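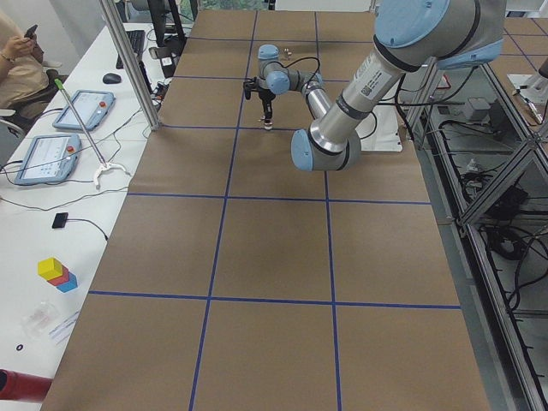

Handout 3: Laying Out a Taped Grid

Cover the table with kraft paper and smooth it from the center. Soft creases can stay. Run the long lines of blue tape first, then the cross lines.
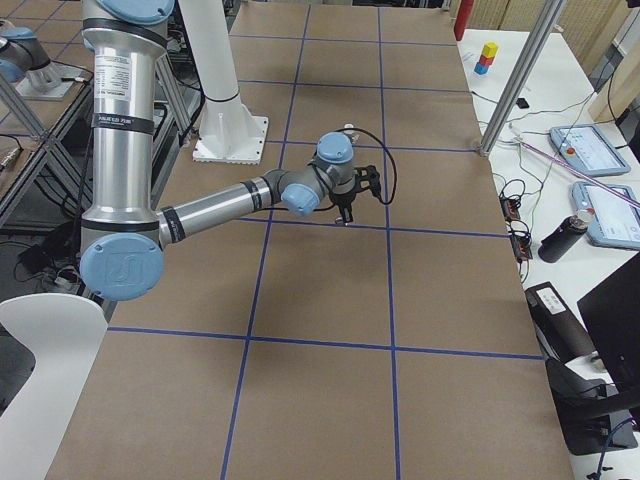 Cells don't have to be the same size, but write the size of each one on your Atinga sheet before Saturday. Work in pairs, one at each end of the tape.

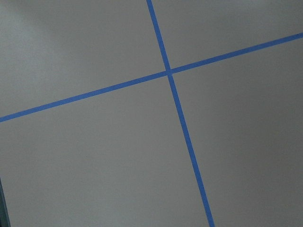 Fig. 1. Two strips crossing near a right angle.

Lay the second strip over the first and press down at the overlap. If a strip wrinkles, lift it back to the last flat point. 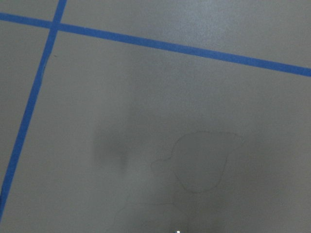
To hand in

One sheet per pair, to Indrek Priedītis.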